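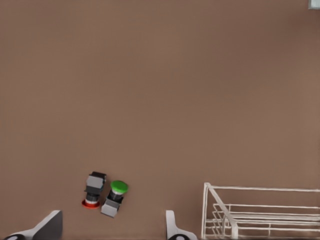 Hostasside Community Forum > Home and Garden > Oiling an outdoor table before winter

tuswood_tim
2021-04-14
Has anyone used Ollel decking oil on furniture? The table is 12 years old and has gone grey on top. Veres quoted me $400 to sand and recoat it, and I can get a tin for $109.

gumleaf
Go with the oil. I did ours in March, two thin coats, wiped off after 20 minutes. Colour came up well.

backshed
Disagree. Decking oil stays tacky on a table if you put it on heavy, and it marks your sleeves. Use a proper furniture oil.

gumleaf
Only if you don't wipe it back – ours was fine the next morning.

backshed
Yours is under cover though. Mine gets the arvo sun and the oil was gone in one summer.

tuswood_tim
Mine is in full sun too. What grit did you both use?

gumleaf
80 then 120.

backshed
Finish at 100 or it won't soak in. And clean it first, the grey clogs your paper.

tuswood_tim
Ta. I'll try a patch underneath with the Ollel and see how it dries.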